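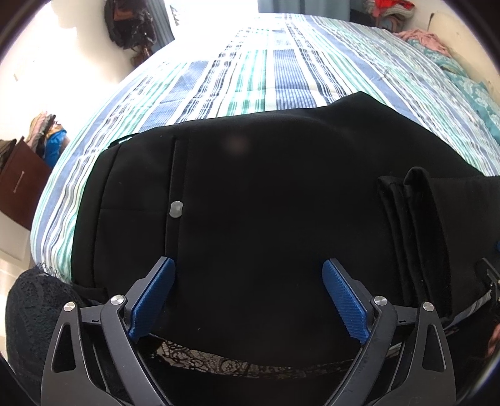 **Issued by the Plillitz Program for Household Manipulation Data. Revised May 12, 2022.**

This guide sets out the procedure for recording garment-handling episodes with the hand-held gripper in private homes. It applies to all contributors working under the Herholm and Farnport collections. Contributors who have recorded only kitchen tasks should read it in full before their first garment session, as several settings differ.

## Before the session

Choose a bed or another large, flat surface that can remain undisturbed for the length of the session. The bedspread may stay as it is. Plain and patterned covers are equally acceptable, and contributors should not replace one with the other for the purpose of recording.

1. Open the curtains or switch on the room light, and leave the lighting unchanged until the session ends.
2. Wipe both finger pads with a dry cloth and check that the ridges are free of lint.
3. Open and close the gripper several times. The fingers should move evenly and meet at the tips.
4. Confirm that the lens is clean and that both fingertips appear in the preview.
5. Start the Pai recorder and enter the room code, the garment code and the task name.

Other belongings in the room need not be cleared away. A policy trained only on tidy rooms performs poorly elsewhere, and ordinary surroundings are part of what the collection is meant to capture. Contributors should, however, put away letters, identity documents and family photographs, and should ask other members of the household to remain out of view.

## Selecting garments

Each session uses at least 2 garments of different kinds. Dark clothing is currently underrepresented. Of the 3,917 garment episodes accepted since January, only 1,178 involve black or navy items, and these remain the most difficult for the model. Folds in dark cloth show little contrast, and the edge of a top layer is easily confused with a seam beneath it. Contributors who own suitable items are asked to give them priority.

Lace, trim and buttons are welcome. Garments with pins, loose beads or sharp fasteners should be left out, as they damage the pads.

## Recording an episode

An episode covers one complete task, such as laying a garment flat, folding it once, or moving it to a stated position. It should be performed as follows.

1. Place the garment on the surface in its starting state. Vary this state between episodes.
2. Hold the gripper above the garment with the fingers open, and remain still for a moment.
3. Press the start button and approach at a steady pace.
4. Take hold of the fabric at an edge, hem or waistband. Where two layers lie together, decide beforehand whether the task calls for one or both.
5. Lift, carry and release in one continuous movement where possible.
6. Withdraw the gripper until the garment is in full view, then press stop.
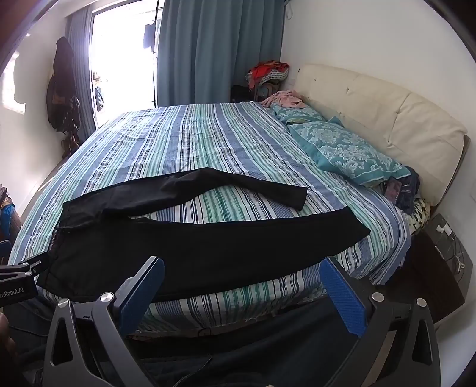 Trousers require particular attention to the order of steps. For the folding task, both legs must be straightened before the first fold is made. Work from the waistband toward the hems, smoothing each leg in turn, and then bring one leg over the other. If a leg twists during the movement, correct it within the same episode. Corrections of this kind are valuable — they teach the system how to recover — and should not be cut from the recording.

The free hand may be used only when the task sheet marks the episode as two-handed. In all other cases it should stay clear of the garment between start and stop.

## Reasons to discard an episode

Mark an episode as discarded in the recorder if any of the following applies:

- the gripper was set down before the task was complete;
- the lens was covered by fabric for most of the movement;
- another person entered the view;
- the wrong garment code was entered and cannot be corrected.

A dropped garment is not in itself grounds for discarding. Pick it up, continue, and select "regrasp" in the notes field.

## After the session

Review the first and last episodes at normal speed. Check that the task name matches what was performed and that each recording ends with the gripper withdrawn. Upload the session over a wired or home wireless connection, and keep the local copy until the status changes to "received."

Sessions with more than 8 discarded episodes are returned to the contributor with comments and may be recorded again under the same room code.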